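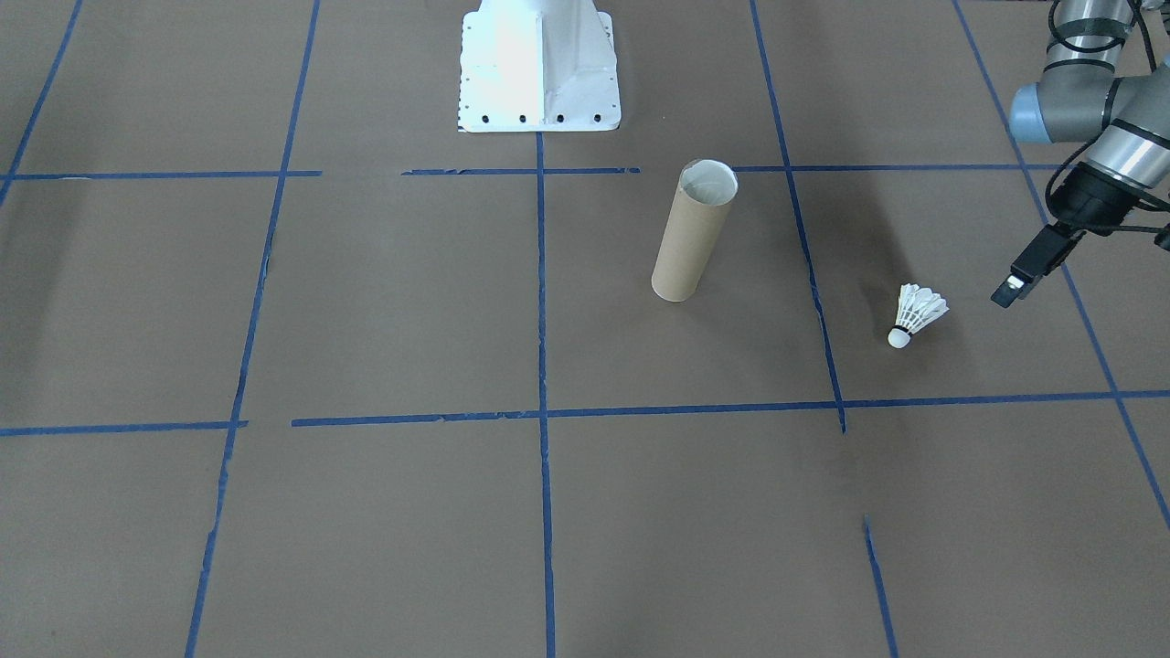

Tube and shuttlecock in neighboring squares, arm off to the right.

List: ponby-users
Subject: Re: Do you really need a grid to reset objects between demos?
Date: May 7, 2026

Hi all,

I meant to answer this one weeks ago and then we got deep into the Voicu runs and I forgot. Sorry! Quoting the part I'm replying to:

> We've been collecting pick-and-place demos for the Ponby baseline and
> resetting the objects by hand wherever feels about right. Somebody here
> wants us to tape a grid on the table like the Prollau people do. I'm not
> convinced. Doesn't the policy just learn the tape? And if the squares
> aren't exactly the same size, what are you even measuring? Would love to
> hear from anybody who has tried it both ways.

We've tried it both ways now, so let me tell you what we got, with the usual warning that it's one arm on one table in one lab.

The setup first. Pisine is our name for the reset script, and it's very dumb on purpose. Before each demo it picks a square for the tube and a different square for the shuttlecock, prints them on the screen, and you go put the things there. You can set them anywhere inside the square and turn the shuttlecock however you like. The script has no idea where the object ended up, only which square it was supposed to be in. The squares get used evenly over a session and that's pretty much the whole method.

For the comparison we collected 211 demos with the script and 211 with people resetting by feel, same operators, same two objects. Then we trained the same Ponby 2 config on each set and ran 80 rollouts per policy, all with script-chosen starts. The grid-trained policy finished 81 percent of its rollouts. The by-feel one finished a bit over half. I was surprised by how big the gap was, because I would've sworn we were spreading things out fine on our own. Then we went back and looked at where the by-feel starts really were, and wow, no. We love the middle of the table and we love putting the shuttlecock with its cork facing us. Almost all of the extra failures came from the outer squares.

Now, the tape question, which is a fair one and I worried about it too. The wrist camera sees an awful lot of tape when it's down close.

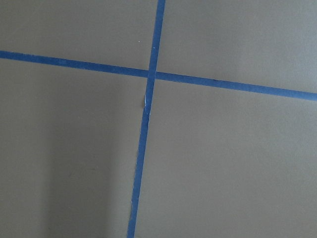
Wrist camera view of a crossing, with a small pale crease just under it.

So yes, the tape is a landmark, and a strong one. A crossing like that could tell a policy a good deal about where it is. We did two things to check. One was to paint the blue out of the wrist images with a simple color mask and retrain on the masked version. It got slightly worse, but the gap to the by-feel set stayed nearly the same. The other was to add tape to the by-feel table, so both sets had the same lines in view the whole time. I should've said that earlier -- the numbers above are from the version with tape in both. If you compare a taped table to a bare one you're changing two things at once and you won't know which one helped.

What we haven't done is pull the tape up and test on a bare surface. My guess is that both policies drop, but it's a guess and I don't want it quoted back to me in November.
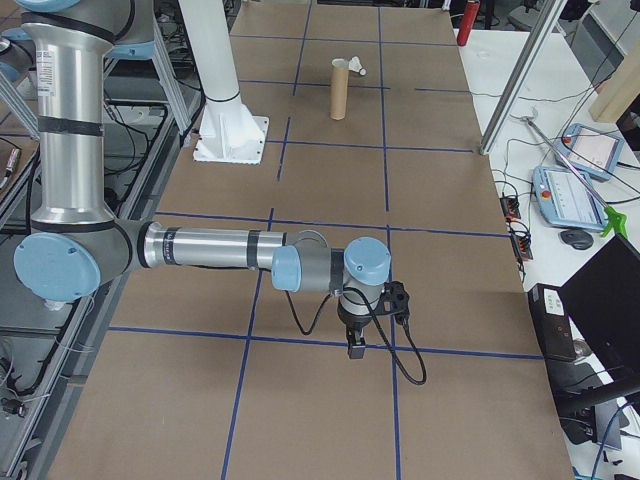

About square sizes: ours are not equal, and I stopped caring. It was laid by hand with a tape measure and a lot of optimism. Since the script only deals in squares, a slightly fat one just means the starts in there are spread a little thinner. If you wanted to report error in millimeters you'd need something better, and I wouldn't use tape lines as a ruler for anything. For coverage it's plenty.

A few practical bits, in no special order. Write down the square names somewhere the operator can see them, because we had a whole afternoon where one of us was counting rows from the arm side and the other from the opposite side (the data was fine, the labels were garbage). Don't let the script put both objects in the same square until you've got a decent policy, it makes the early demos miserable. And save the requested squares with each episode even if you don't think you'll need them. That's how we found the outer-square failures so fast, we just sorted by square and there they were.

One thing I'd like to hear from others: does anybody randomize the orientation from the script too? Right now we leave it to the operator and I suspect we're just as bad at that as we were at positions. The tube is the same all the way around when it's standing up so it doesn't matter there, but for the shuttlecock it really does. I was thinking of having the script give a clock direction for the cork. It adds a few seconds per reset, which is annoying, but after this result I trust my own sense of "random" a lot less.

I can send the reset script to whoever wants it. It's short and ugly and the Prollau paths are hard-coded, so you'll have to edit the top.

Cheers from the Voicu bench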